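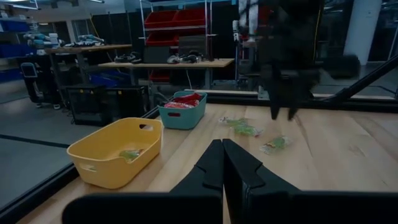

Tue 9 November

Sourdough crackers, batch 11. Best yet by miles!! Fed the rye starter last night, left it on top of the boiler cupboard and it had gone right up to the lid by breakfast (the old white one never did that, not even in October when the heating was stuck on).

Dough: 400 g discard, the Taltthorpe wholemeal, olive oil, salt, caraway. Rested it for 17 minutes, then put it through the pasta roller. Setting 5 is the one. Setting 4 gave us those leathery corners Pascal kept pulling out of batch 9, and 6 tears as soon as there's a seed in the way.

Docked half the sheets with a fork and left the other half plain. The plain ones blew up like little pillows, which I rather love, but they'd never survive a bag. Rianne wants to try them with soup.

Oven still runs hot at the back left. Turned the trays halfway and got an even colour all over, apart from one sheet I forgot while I was on the phone to Guillot about the flour order. They can do the finer rye from next week, hooray.

Snap test after an hour on the rack: lovely clean break, proper noise. Will try again tomorrow from the tin, and again at the end of the week.

To do: less caraway (Rianne says half, I say two thirds). Try smoked salt. Ask Pascal where the good scraper went.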